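What happens to your suitcase at the airport?

I used to think there was a person with very strong arms who ran from the check-in desk to the plane with my bag. I was six. My aunt Hằng, who works at Drakham Airport, laughed so much she had to sit down, and then she told me how it really goes. Now I write about travel for a living and I still think the suitcase bit is the best bit!

So, you get to the desk and your bag goes on the scales. The person there (let's call him Petro, because my last one was) prints a long sticky strip and loops it round the handle. On the strip are three letters for the airport you're flying to, and a barcode, like the one on a packet of biscuits. Only your bag has that number. You get a little stub with the same number on it, and please, please don't let anyone throw it in the bin. If your bag gets lost, that stub is how they find it.

Then the belt jerks, the rubber curtain flaps and your suitcase is gone. Where to? 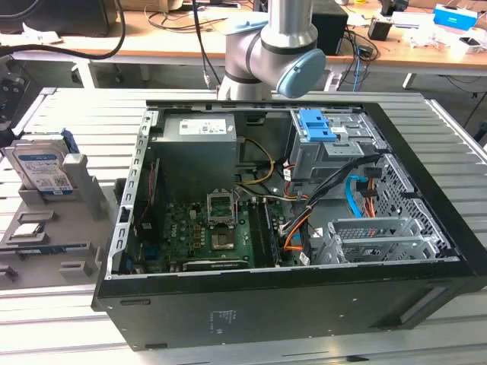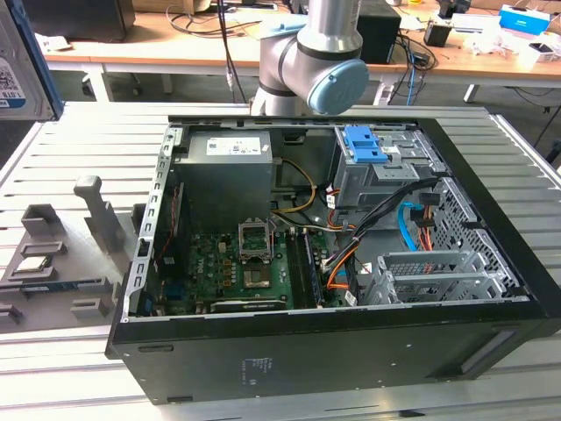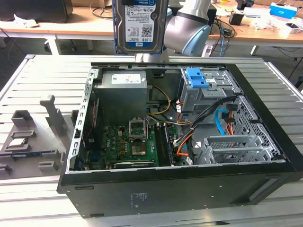
Behind the curtain there are more belts, miles of them in a big airport, going up ramps and round corners and under the floor. First your bag goes through a scanner that can see inside without unzipping it. Next it rides past readers that look for the barcode from every side, even from underneath. You know the label on the hard drive up there, the one the gripper is holding, with its small print and its barcode? Your bag tag works in just the same way: a pattern of stripes that a machine can turn into a number. The computer looks up the number, finds your flight, and a paddle or a tilting tray nudges your bag down the right slide.

At the bottom of the slide there are people, and yes, some of them do have strong arms. They stack the bags on trolleys or in big metal boxes, and a little tractor pulls the lot out to the plane. Hằng told me that on a busy September morning her team sent off 700 bags before breakfast, and 41 of them were purple.

What if a bag misses its plane? It happens. Mine once had a lovely holiday in Istier while I was in Hà wearing my cousin Bảo's shorts. It came back to me 3 days later on another flight, with an extra tag on it.

Want to help your own suitcase along? Pull off the old tags from your last trip, so the readers don't get muddled. Put your name and a grown-up's phone number inside as well as outside. And tie on something bright. Mine has a bit of orange wool, and I can spot it the moment it comes round the carousel.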